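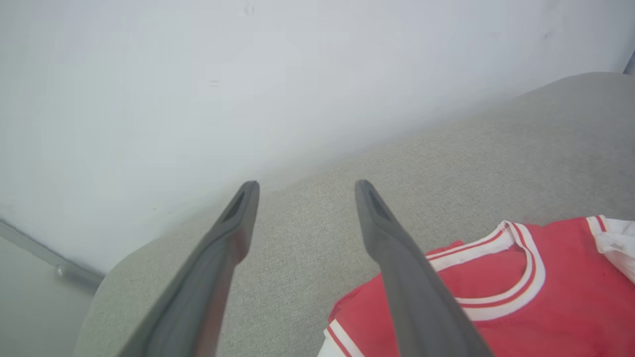
Wrinkle resistance is the ability of a cloth to recover its shape after being bent, sat on, slept in or left in a heap. It is distinct from wrinkle removal, the business of irons and steamers, and from wrinkle denial, the business of people who say the creases will hang out by lunchtime. The subject belongs partly to textile chemistry and partly to housekeeping, and the two fields have rarely been on speaking terms.

Causes

A crease forms when a fiber is bent and then held in the bent position. In cotton, linen and rayon, the long chain molecules that make up the fiber are tied to one another by weak hydrogen bonds. Bending breaks some of these bonds. If the cloth stays bent, new bonds form between whichever neighbors happen to be close, and the fiber settles into its new shape with every sign of contentment.

Water speeds up the process. Moisture gets between the chains and loosens their hold, which explains why a shirt worn on a humid day looks worse than the same shirt worn on a dry one. It also explains why damp laundry forgotten in the machine comes out looking like a relief map. Heat makes the chains more mobile still. Ironing uses the same two ingredients, moisture and heat, with the addition of a flat surface and someone willing to stand there.

Polyester and nylon behave differently. They take up little water and spring back well from ordinary bending. When they are heated past a certain point and cooled while folded, however, the crease can be set hard. Pleated polyester skirts depend on this. So, less happily, do travel garments packed hot from the dryer.

Effect of construction

Fiber is only part of the matter. A knitted cloth is built from loops, and the loops can shift and change shape before the yarn itself has to bend sharply. A woven cloth of the same fiber has less room to move. For this reason a cotton T-shirt can be treated with a contempt that would ruin a cotton dress shirt, and generally is.

Tight weaves crease more sharply than open ones. Thick, springy yarns resist better than fine ones. Wool does well on nearly every count, thanks to the natural crimp of the fiber, and its admirers can be relied upon to mention this.

Printed areas are a special case. A layer of ink on the surface of a knit stiffens the cloth beneath it, so that the garment tends to fold along the edges of the design. Repeated folding in one place may eventually crack the print. Turning the garment inside out before washing is widely advised and about as widely followed as most such advice.

Finishes

Chemical finishes for cotton work by linking neighboring chains with stronger bonds that do not let go when wet. The early ones were based on formaldehyde resins and had several drawbacks, among them a fishy smell, weaker cloth and irritated skin. Later finishes release far less formaldehyde, and some use none. The loss of strength has proved harder to cure. A cross-linked fiber keeps its shape by giving up some of its stretch, and it tears sooner as a result.

The term used on labels has shifted over the years from "no-iron" to "easy care" to "wrinkle-resistant", a steady retreat in which each phrase promises slightly less than the one before it.

Measurement

The common laboratory test measures the recovery angle. A small strip of cloth is folded in half, pressed under a weight for a set time, then released and left to open. A strip that stayed completely folded would score zero degrees, and one that opened out flat would score 180. Untreated cotton does poorly. A second method compares a laundered sample with a set of molded plastic replicas, under fixed lighting, and relies on trained judges to decide which replica it most resembles.

Chunhua Hou, a textile technologist, objected to both methods on the ground that neither resembles anything a person does to clothes. Her Henham trial used 55 garments, each dropped onto an upholstered seat and left there for six hours before grading. Knit tops recovered best and linen trousers worst, a result that surprised no owner of linen trousers. Aidan Kinsella, reviewing the work, accepted the ranking but complained that the drop had not been standardized. Hou replied that this was the point.

Household practice

Advice on preventing creases is older than any of the chemistry and has changed very little. Garments should be shaken out when wet, dried without crowding and put away promptly. Rolling produces softer creases than folding, and hanging produces fewer than either, although heavy knits stretch on the hanger and acquire small points at the shoulders.

The most common method of storage between wearings is the nearest piece of furniture. Guides to clothing care seldom discuss it, presumably in the hope that it will go away.
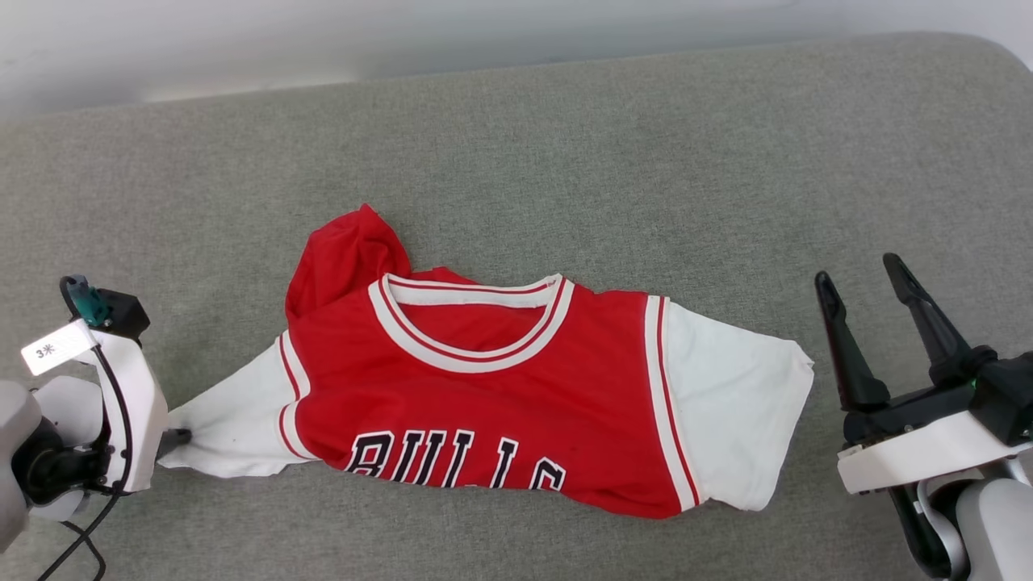

See also

Clothes iron
Durable press
Fabric softener
Laundry symbols
Pleat
Starch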